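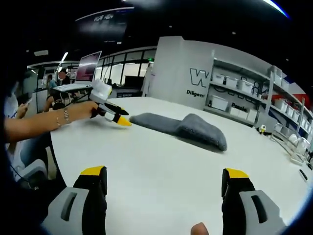

ok towel thread, because I said I'd do one and it's already Dec 12, 2023 and the cupboard is a crime

gray cloths. all of them. every size. who keeps buying gray

Folding rule one: flat first. Whole thing, full length, nothing bunched. if one end is thick the fold goes crooked and you start over (me, 11 times)

Big white table = best folding spot. Kitchen counter is too short for the long ones, don't even try

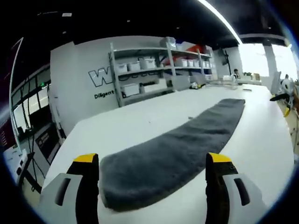 long skinny one, laid out flat. charcoal, very fuzzy

fuzzy ones – halves, then thirds. NOT rolled. rolled they spring open and eat the whole shelf

Houda Ashour swears by rolling. we've agreed to disagree. her shelf, her problem

edges: line up the long sides, run your palm down once, done. don't fuss with the corners, they're never square anyway. had one from Ekström that was a trapezoid by March

lidded bins are great for the small cloths btw. Fold to the width of the bin and stand them up on end so you can see whats in there
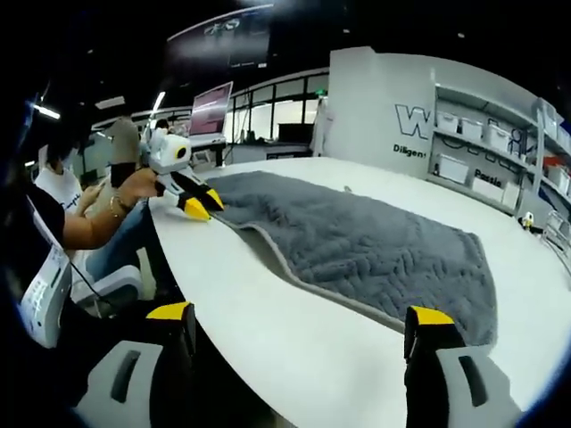 ok anything with a raised pattern is thicker than you think. Fold it once less than you want to. It'll fight you otherwise

bound edge goes to the outside. looks neater and you can grab it wihout pulling the pile apart

whole stack was 53 cm high before, doesn't fit anywhere. now two short stacks – fine

somebody asked about softener: no. makes the fluffy ones slippery and they slide off each other

more tmrw maybe, still got the tablecloths to do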